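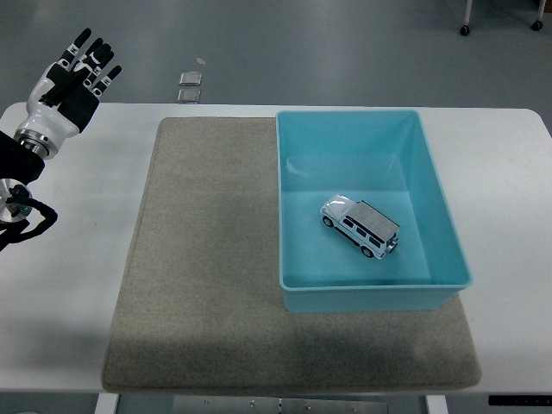

**Resident recruitment** is the process by which a housing operator, employer or staffing agency finds and appoints people to live-in or site-based positions, such as building managers, house supervisors and relief wardens. It differs from general hiring in that the post usually carries accommodation, and the terms of employment and the terms of occupancy must be settled together.

## Background

Live-in posts were long filled by word of mouth. A departing manager would suggest a successor, and the owner would confirm the choice after a short interview. As rental buildings grew larger and passed into the hands of companies, owners began to advertise the posts openly and to use written job descriptions.

In the Wavley district, the first agency to deal only in such posts was Girkon, which opened with a staff of three. Its early listings covered boarding houses and small hotels. The firm later extended its work to apartment buildings, student residences and staff housing attached to hospitals.

## Common positions

The *resident manager* is responsible for the daily running of a building, including rent records, repairs and the reception of new tenants. The *assistant resident manager* covers evenings and alternate weekends. A *relief manager* moves between sites and is generally given a furnished room at each one, although some operators pay a travel allowance instead.

Titles are not used consistently. An advertisement for a "community host" may describe the same duties as one for a resident manager, and applicants are advised to read the list of duties before comparing rates of pay.

## Selection

Most operators follow a sequence of written application, telephone interview and site visit. The site visit is commonly held in the late afternoon, when tenants are returning home and the candidate can observe the ordinary traffic of the building. References are taken from a former employer and, where the candidate has rented before, from a former landlord.

Girkon introduced a paid trial period at its Hular office, during which a candidate works alongside the outgoing manager for five days. Either party may withdraw at the end of the trial. The practice was described by Myfanwy Voyle in a handbook for hiring staff, which also recommends that the accommodation be shown to the candidate before any offer is made. Voyle notes that disputes over living space - storage, parking, the keeping of pets - were a more frequent cause of early resignation than disputes over wages.

## Pay and accommodation

Pay may be stated as a full salary from which rent is deducted, or as a reduced salary with rent-free housing. The two methods can produce similar results for the employee but are often treated differently for tax purposes. A written statement of the value placed on the accommodation is normally attached to the contract.

The right to occupy the unit generally ends with the job. Notice periods vary by operator and by local law, and many contracts allow an additional period in which to find another home.

## Wavley survey

A survey of live-in staff in Wavley and the neighboring town of Ross was published on 08/12/2018. Questionnaires were sent to roughly 900 post holders, of whom 387 replied. Respondents most often named the short commute and contact with tenants as reasons for staying in the work. Interrupted evenings were the leading complaint, followed by uncertainty over on-call pay.

The survey did not include relief managers, whose addresses change too often for the mailing method used.

## See also

- Job description
- Property management
- Tied housing
- Trial period (employment)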